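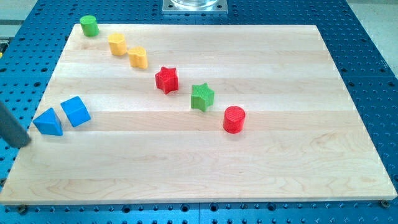

On Saturday I finished the wooden board, and it took much longer than I had planned. I wanted to write down how it went, partly for myself, because I will surely make a second one and I forget everything.

The idea came in January. My daughter has a collection of small printed shapes, cylinders and others, and she likes to put them in rows. She did this on the carpet, where they fall over, or on the kitchen table, where they are in the way of dinner. So I thought of a board. It should be flat and heavy enough to stay where it lies, and pale, so that the bright colours can be seen well on it.

I bought the wood from Onsri, a small timber yard behind the railway station in Umerley. They have a box of narrow offcuts near the door and sell them by weight. I asked for maple and the man said that most of it was maple, so I will call it maple also. I took home 14 strips and used 12. The other two had a bend which I saw only when I laid them on the window sill.

Gluing was the difficult part. Every strip must be pressed against the next one, but if you press too hard the whole thing rises in the middle like a bridge. This happened to me the first time. I had to take it apart while the glue was still soft and wipe everything with a wet cloth, and I said some words in my own language. The second time I put the strips together in two halves, let them dry overnight, and joined the halves the next evening. Henrik Böttcher, my neighbour, lent me his long clamps and also told me to put baking paper under them, so that the clamps do not become part of the board. I was grateful for this.

I did not sort the strips by colour. Some are nearly cream and some are more like honey, and in the lower half there are a few darker streaks. My wife would have put the light ones on one side and the dark ones on the other. I like it mixed. With the lines running across, it looks a little like a field seen from a train.

For sanding I went up step by step to 300, or whatever is the nearest paper to that, the packet was torn. Then one thin layer of Hisska oil, a rest of one day, and one more thin layer. The smell is not bad but it stays in the room. I would open the window before and not after.

About the shapes I can say less, as I did not make them. The cylinders have flat tops, and when you run a finger over them you feel fine lines from the printing. On the oiled wood they slide a little too easily for tall towers. The green one stands well. There is also a yellow one with a notch and round corners, and we have not agreed what it is. I say a heart, my daughter says a bean. She wants it always next to the yellow cylinder, very close, and I am not allowed to move it.

For the next board I want to round the edges more, and maybe try a darker wood for one strip in the middle. I also need to give back the clamps, which are still under my bed.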